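Trevness Automation — Hand-Held Gripper Unit and Marker Station
Periodic Inspection Checklist, with Inspector's Comments

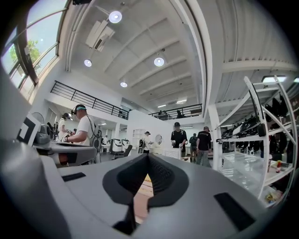
Gripper body and center pad as seen from the unit's own camera; marker card at left.

Unit: Zuvico hand gripper, station 2 of the Girerham room
Date: March 24, 2018
Inspected by: Agnese Adomaitis
Reviewed by: Baldur Þórarinsdóttir
Interval: every 30 operating hours, or after any drop

Result codes: P = pass, A = pass with action, F = fail, remove from service

1. HOUSING

1.1 Molded body free of cracks and sharp edges: P
1.2 Slots in housing clear of debris: P
Comment: Blow out with dry air only. Do not probe with metal tools.
1.3 Housing screws at specified torque: A
Comment: One rear screw turned under the driver. Retightened and paint-marked. Recheck at next interval.

2. CENTER PAD

2.1 Pad seated, no lifting at the point: P
2.2 Surface texture present over full contact area: A
Comment: Light polishing on the inside faces. Still within limit. Pad has 900 cycles logged; replace at 2000 whatever its condition.
2.3 Gap even from top to bottom with grip released: P
2.4 Pad cleaned with damp lint-free cloth: P
Comment: No solvent. The last pad cleaned with solvent went hard in August and was scrapped.

3. CAMERA

3.1 Lens clean, no scratches in central area: P
3.2 Mount rigid, no play by hand: P
3.3 Dark corners symmetrical in test view: P
Comment: Dark corners are normal for this lens. Uneven corners mean the lens ring has shifted — refit and repeat section 4.
3.4 Pad visible at bottom center of view: P

4. MARKER CARD AND TABLE

4.1 Card flat, print undamaged, white border complete: P
4.2 Card detected by tracking software from working distance: A
Comment: Detection dropped out when the card leaned. Use the card holder. Propping a card against other equipment is acceptable for a quick check but not for calibration.
4.3 Table edge clear of loose cable: P
4.4 Devices on table stable when table is bumped: P

5. SURROUNDING AREA

5.1 Walkway clear for headset users: P
5.2 Headset users kept outside arm's reach of the table: A
Comment: Floor tape is worn on the window side. Replace it.
5.3 Spare units returned to shelving when not in use: P

6. FUNCTION TEST

6.1 Open and close, full travel, no binding: P
6.2 Grip released fully after each cycle: P
6.3 Log file saved under unit number: P
Comment: Saved as Bach 57. The earlier log had the wrong unit number and has been renamed.

OPEN ACTIONS

1.3 Recheck rear screw — Adomaitis
2.2 Order one spare pad — Þórarinsdóttir
4.2 Fit card holder — Adomaitis
5.2 Replace floor tape — Þórarinsdóttir

Unit released for use. Calibration held until 4.2 is closed.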